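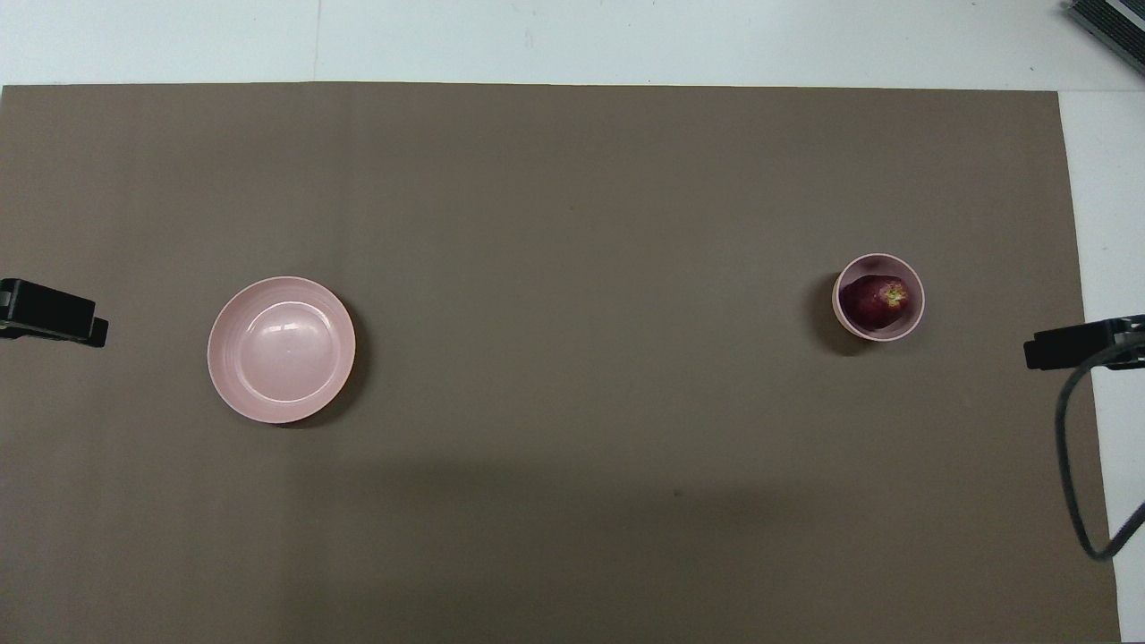 Rosa Geschirr hatte jahrelang einen schweren Stand. Es galt als niedlich, als Kinderzimmerware, als Fehlkauf vom Flohmarkt, den man ganz hinten im Schrank versteckt. Wer heute durch die Läden geht, sieht davon nichts mehr: Altrosa, Puder, Himbeere, Lachs, alles steht vorn im Regal, und es steht dort mit gutem Recht. Ein pastellrosa Teller auf taupebraunem Papier, daneben ein kleines Schälchen im selben Ton und darin ein einziger dunkelroter Apfel — mehr braucht ein Tisch an einem gewöhnlichen Nachmittag kaum, um nach etwas auszusehen. Ich habe das zu Hause sofort nachgebaut und bin seither nicht davon losgekommen.

Warum Braun dem Rosa so guttut

Auf Weiß wird Rosa leicht süßlich. Auf Grau wirkt es müde. Auf einem warmen, stumpfen Braun aber fängt es regelrecht an zu leuchten, und das Schöne ist, dass man dafür keine teure Tischdecke kaufen muss. Ein Bogen Packpapier von der Rolle genügt vollkommen! Die Falten darf man ruhig lassen, sie nehmen dem Ganzen das Feine und machen es alltagstauglich. Wer es glatter mag, rollt den Bogen am Vorabend gegen die Krümmung auf und legt ein paar Bücher darauf.

Der Keramiker Oskari Turunen, in dessen kleiner Werkstatt Ikonen ich einen halben Tag zusehen durfte, schwört ebenfalls auf Papier. Seine Probestücke stellt er grundsätzlich auf braune Bögen, nie auf die weiße Arbeitsplatte. »Weiß lügt«, meint er und schiebt mir zwei Schalen hin, die ich für völlig gleich gehalten hätte. Auf dem Papier war die eine plötzlich kühl und die andere fast orange. Turunen hat 118 Glasurproben an der Wand hängen, 19 davon sind Rosatöne, und zu jedem einzelnen kann er eine Viertelstunde lang erzählen (was er auch tut, wenn man ihn lässt).

Sein Liebling heißt Urnia, ein gedämpftes Rosa mit einem Hauch Grau. Er trägt es in zwei Schichten auf, innen etwas dünner als am Rand. Bei Tellern mag er feine Rillen im Spiegel, ringförmig, kaum zu ertasten. Darin sammelt sich das Licht, und eine Scheibe Brot sieht gleich nach Frühstück im Süden aus.

Apfel in die Schale oder auf den Teller?

Über diese Frage kann man sich herrlich streiten. In der Schale hat der Apfel Halt, er wird zum kleinen Stillleben und bleibt es, bis jemand Hunger bekommt. Auf dem Teller bekommt er Luft, das Rot steht frei vor dem Rosa, und die leere Schale daneben wartet auf Nüsse, Kerngehäuse oder einen Löffel Honig. Turunen ist für die Schale. Ich bin inzwischen für den Teller, jedenfalls bei dunklen Sorten, deren Rot so tief ist, dass es ins Violette kippt. Ein grüner Apfel ist übrigens auch hübsch, nur wird das Rosa daneben deutlich lauter. 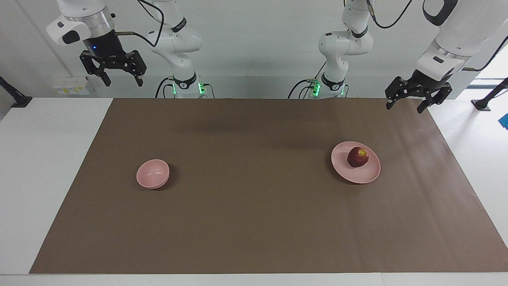

Was sich zum Kombinieren eignet

Rosa verträgt sich mit erstaunlich vielem, solange der Untergrund ruhig bleibt. Gut gefallen haben mir die Leinenservietten von Breltari in Rostrot, ungebügelt. Bei Samalix gibt es schlichte Gläser mit leicht rauchigem Boden, das Stück zu 12 Euro, die neben pastellfarbener Keramik wunderbar erwachsen wirken. Besteck bitte matt. Und lieber zwei verschiedene Rosatöne als ein durchgehendes Set: Ein heller Teller mit einer kräftigeren Schale hat mehr Leben als sechs gleiche Teile aus dem Karton.

Im Dezember werde ich Quitten und Preiselbeeren dazustellen, vielleicht einen Zweig Kiefer. Im Sommer reicht Obst, und zwar wenig davon. Eine volle Schüssel deckt alles zu, was an der Keramik schön ist.

Pflege

Matte Glasuren mögen keine Scheuermilch. Flecken von Roter Bete oder Kirschen gehen meist mit Natron und einem weichen Tuch weg, am besten noch am selben Abend. Teller mit Rillen trocknet man von der Mitte nach außen ab. Gestapelt wird mit einem Blatt Küchenpapier dazwischen, die Schalen kommen obenauf.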